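The Hand Is the Easy Part to Buy
April 16, 2023

I have been putting off writing about the Mastico hand care plan, partly out of laziness and partly out of affection, because I like the people who sell it and I wanted to be sure I wasn't simply writing them a thank-you note. We have been on the plan since February at our demonstration studio in Nadstead. It costs 549 dollars a quarter on top of whatever you paid for your robot, and for that you get a visit, a box of wear parts, a telephone number that a human being picks up, and a 12-page booklet that I have come to love the way other people love a good cookbook.

My opinion, for those of you who have a meeting to get to, is that the plan is worth the money and that the way it is sold is a bit of a shame. The brochure talks about uptime. It has a graph on it! What you are really paying for is somebody else's patience with fingers.

I do mean fingers. When people shop for a robot they talk about arms, how far they reach and how much they lift, and I did exactly the same thing. Then the arm arrives and works, more or less forever, and your whole working life moves down to the last few inches. Fingertips scuff. Screws at the joints want looking at. Tape goes on smooth and a while later it's creased like an old paper bag, with smudges down by the bracket, and you stand there wondering whether creased tape matters or just looks bad. (The booklet has half a page on this. Looks bad, mostly, unless the edge has lifted, in which case change it.)
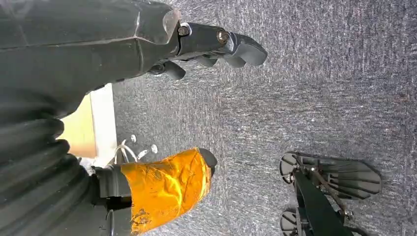

What the visit is like

Stela Bălan does our visits. She takes her shoes off if the floor is clean, a habit I have never asked her about, and she begins by working the hand through open and closed many more times than I would have the patience for, listening. She likes to have the hand low while she does it, down where she can sit with it, and she will not be hurried. The first time she came I hovered and offered coffee and generally got in the way, and by the third time I had learned to go and do my email.

She also brings the grippers. This is the bit of the plan I undervalued when I signed, and I suspect most customers do. You are allowed to try other end pieces during the visit, the slotted kind and the padded kind, and to talk about which of your jobs each one suits. We had been using one hand for everything, out of pure thrift, and I had persuaded myself that this was a philosophy. Stela was very kind about it. We now keep a simple two-pad gripper for dull work and save the fingered hand for the jobs where a visitor is standing in front of it, and I can't tell you how much calmer the place is.

I should say something about Proloria too, the other outfit that quoted us. Their offer was a single payment of 2,355 dollars for the year, with parts by mail and a library of videos. Do the arithmetic and you'll find that four quarters of Mastico comes to less, so on price alone there's hardly an argument, though Proloria's parts box is more generous and the videos are really well made. A shop with a patient technician on staff might be happier with them. We don't have one of those. We have me, and we have Darius Enache, who is a lovely demonstrator and who tightens everything as though it were a jar of pickles.
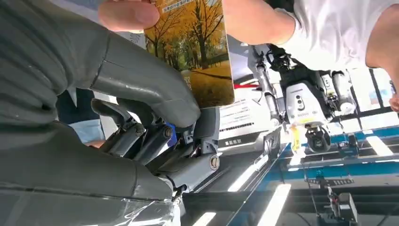
The best argument for the plan, to my mind, is in how it teaches you to hand things over. Passing an object to a robot hand is a small social skill, and most of us are bad at it at first. We shove, or we hover too far off, or we let go the second a finger moves. Mastico's booklet has you start with stiff printed cards, which I thought was childish until I tried it. A card is light and forgives a bad grip, and if it has a nice picture on it people relax. The one with the autumn trees, all that yellow over the path, is held up just above the tip of the thumb, and that's very much the spot I'd want a beginner to find. Close enough to be polite, and the person still in charge of the card.

I have grown rather strict about this. Nobody in our studio gets to hand over anything with a lid or a handle until they've done the cards, and that includes friends of mine who run larger shops than I do and who roll their eyes at me. Let them roll. Grown adults giggle when they do it, and then they go quiet and start paying attention to where their own fingertips are, and that second part is the one I'm after.

The plan also covers wrapping, meaning the clear film that goes over a hand to keep fingerprints and dust away from the joints. I was against it. It crinkles, it catches the light, and it makes a very handsome piece of engineering look like leftovers. Stela's view is that you can have a hand that looks good in photographs or a hand you don't have to clean every evening, and that I should pick. I picked. I still grumble when I see it.

Then there is the desk. Every service plan ends up living on somebody's desk, and I wish a salesperson would be frank about that before you sign. There will be a laptop open, and cords going every which way, and a remote you must not set your coffee on, and the cards need a home or they wander off. A cardboard box with compartments does the job as well as anything you could order, so please save your money there. Leave the person at the laptop enough elbow room to reach the gripper without getting up. I can't stress that enough, and the booklet doesn't mention it once.

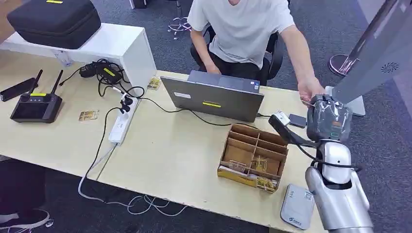 Where I'd like it to be better

I have three complaints, and I've made all of them to Mastico by phone, so this isn't an ambush.

The tape should come in the parts box in a larger quantity. One roll a quarter suits a hand that leads a quiet life. Ours doesn't, and I ended up buying more on my own account, which irritates me when I'm paying for a plan with the word care in it.

The visits are spaced 13 weeks apart and can't be moved without a fee. Our busy season doesn't know anything about quarters. I would happily take two visits close together in spring and go without in the fall, and I can't see what it would cost them to say yes.

And the booklet needs better pictures. It has drawings, very clean ones, of a finger that has never touched anything. What a new owner needs to see is a used one, at the angle you'd be looking from when you're worried about it, with the carpet behind it and the dark patch on the tape, so that they can hold up their own and compare.
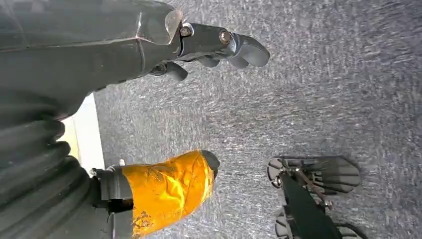 Creased tape with a stained patch low on the finger; slotted gripper at right.

I told Stela I'd say all this in print and she asked me to add that the tape complaint has been passed along. We've renewed for another quarter. Darius has been asked to leave the screws alone until she's been.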